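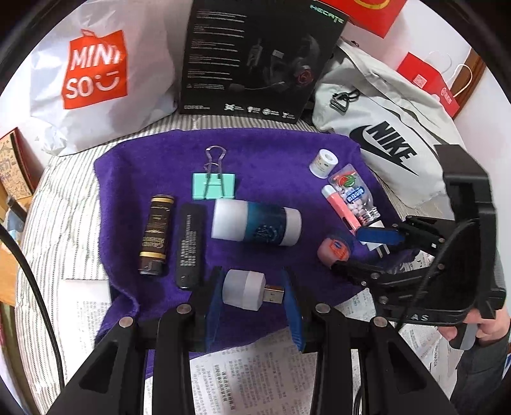 Hand-held pair, pads and pivots
Thursday, R. Younis

Set 2 was back on the bench at nine with a note from Kátia reading "left one feels sulky". As fault reports go I have had worse, mostly from myself.

Pivot pins first. All four on the Nitlow gripper were tight. On the Jundov one the outer left had backed off a quarter turn, which accounts for the sulking. Cleaned the thread, one drop of the blue stuff, nipped it up by hand. Do not use the long driver. Kheri used the long driver in October and we are still short a link.

Pads next. Both pairs get wiped with a damp cloth and nothing stronger; the solvent in the red tin turns them to chewing gum. I swapped the Nitlow pads anyway, as they were at 568 cycles and I was already holding the screwdriver.
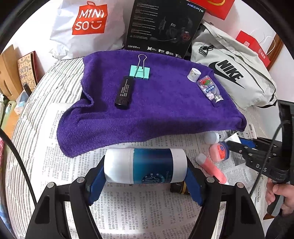

Gap check after that, jaws shut on the feeler. Left reads 73 on the encoder page and right reads 466, so the zero on the right had wandered off again. Re-zeroed with the jaws fully closed, opened and shut 20 times, checked again. It stayed put, for now.

Cables: leave enough slack to turn your wrist all the way over. Oi-ling tapes hers to the handle and gets a good morning out of it, then a bad afternoon.

When trying a pair out, use round things. A cylinder on its side finds a lazy jaw faster than any box will, and a towel underneath stops it wandering off to the floor.

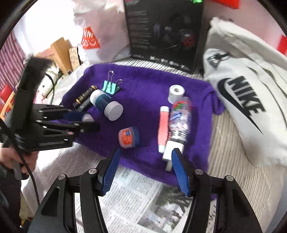

Photo: Anas Hijazi

Still to do: order pads (Rultari want a minimum of a whole bag, naturally), relabel the spare links, ask Anas where the small feeler went. Kátia to try the left one after lunch and report back in the same technical language.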